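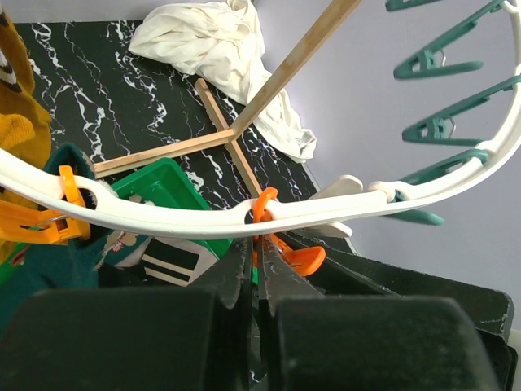 Notebook | Recipes | Swatches | Older entries

15 July 2025
Soo-ah Seo

Madder again! I know I said I was done with it until December, but Nam-gil Kang came back from Avcombe with a paper bag of root from the Brondthorpe garden and there was no way I was going to leave it on the shelf.

Weighed the dry skeins first this time (194 g, all the same Grelari two-ply we used for the weld). Scoured them last night with the plain soap and let them cool in the pot. The water came off a pale dishwater tan, so the mill oil is still heavier than the label lets on. Second scour was nearly clear. I could have stopped there, but I did one more rinse anyway.

Mordanted with alum and left out the cream of tartar, which Nam-gil doesn't agree with. He thinks tartar keeps the reds clean. I think it pushes everything toward salmon, and our two best bricks from last winter had none in them (see the Shin swatch card, bottom row, if somebody has put it back in the binder). One skein goes through with tartar next time and we can stop arguing.

The root was chopped too coarse. I gave it a go in the old coffee grinder until it started to smell hot, then soaked it overnight with a spoonful of chalk. Our tap water is so soft that skipping the chalk gets you a kind of sad apricot.

Now the part I want to remember: the thermometer on the small burner reads LOW. I had it at what I thought was a nice gentle heat, and when I checked with the glass one it was sitting at 90, way too hot for madder, and you could see the brown coming in already. Pulled the pot off, lid off, stirred it like mad. The skeins that went in first are a sort of fox color (pretty, just nowhere near what I was after). The later ones are properly red, or they were when I left them in the bath.
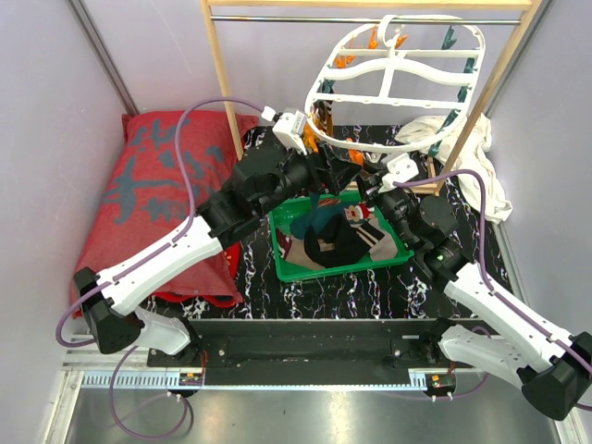
Green tray with the clothes in it, white hanger frame.

Things to do before the next pot:
- tape a note on the bad thermometer, or just throw it out
- order alum, we're down to the dusty end of the tub
- write the root weight on the tag BEFORE soaking, I forgot again
- rinse samples for the wash test, 6 of them, labeled in pencil this time

Didn't try iron. Saving the exhaust bath in the lidded bucket by the sink, please don't dump it! Nam-gil wants to put some silk through and see if we get a peach.

Write to Soo-ah at the Avcombe dye room | © Avcombe dye room notebook | Back to top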